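# Can a home robot pick up small stuff before the vacuum runs? (simulation vs. real life)

Posted May 23, 2022 in Home Automation > Floors and Cleaning

**Posted by rugburn_241**

We have a Vollby vacuum and it does fine on bare floor. The problem is everything that gets left lying around. Charging cables, hair ties, dog toys. It ate a phone charger last July and I paid for a new brush motor. Since then somebody has to walk the room before every run, and at that point I could almost sweep it myself.

I keep reading that robots with arms are close to doing this kind of chore. I have been playing with the free version of Winar, the room simulator, to see what a machine would have to deal with. I set up a living room with a yellow rug, left a small black object on it and looked at the room from two viewpoints. The job is simple for a person. Pick the black thing up, put it on the table, leave the plants alone.

My questions are:

- Is there anything I can buy now that does this, under $3,000?
- If it works in the simulator, does that mean much for a real room?
- Should I just keep picking things up by hand?

Two views of the test room:

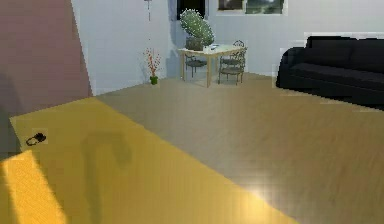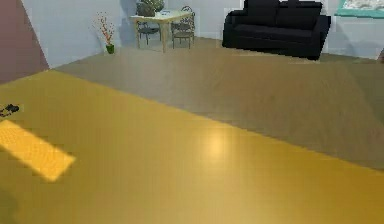
*Test room in Winar, both views. The job is the small black object on the yellow, over toward the left.*

I have not gotten a full run to finish yet, so I can't tell you how it scores.

**Posted by Nemstead Bench**

Short version: no, not for that money, and not in a way you would leave alone in the house.

I work on automation for a small shop. We have an arm on a fixed base that moves parts from a tray to a fixture, and it does that all day without trouble. The tray is always in the same place and the parts are always the same shape. A living room gives you neither of those. Once the arm has to ride on a moving base, any error in where the base thinks it is gets added to any error in where the arm thinks the object is.

On your room in particular:

1. Small dark objects are hard. Yours stands out well on yellow. On a black or patterned rug it would be a lot worse. In the second view it's right at the left edge, so a robot looking from there would have to turn before it could plan a grab.
2. Bright spots are a nuisance. Both of your views have a glare spot and a lighter patch where the light hits. Some vision software will treat a patch like that as a separate object or an edge. Try moving the light and see if your result changes.
3. Chair legs. The ones at your table are thin and dark. Cheap distance sensors miss thin legs, and the chairs never go back in the same place after dinner. The base also needs to get close enough to the table to set something down.
4. Soft things. A cable doesn't hold its shape when you grip it. One end comes up and the rest drags.

As for what the simulator tells you, it's good for checking reach and the route. It is not good for grip. Ours said 300 picks in a row with no drops. The first real batch was 151 good ones before we stopped and changed the finger pads. I would still use it, since breaking a simulated plant costs nothing. Change the rug, the light and the object position between runs. If it only works with one layout you haven't learned much.

For a rough comparison, clearing one rug by hand takes me under a minute. The demo machines I have seen needed several minutes per object, with a person standing next to the stop button.

**Posted by Yeh Floor Supply**

just get a basket and put it by the sofa. we sell vacuums and the ones that come back broken are nearly all cords and socks. newer ones with a front camera will steer around a cord most of the time but they leave a dirty ring around it. none of the ones we carry will pick anything up

**Posted by rugburn_241**

Thanks both. I'll keep the Vollby and look at a model with a camera when this one dies. Going to try the light change in Winar and also swap the black object for a sock shape, if I can find one in the library. Will post again if I get a full run out of it.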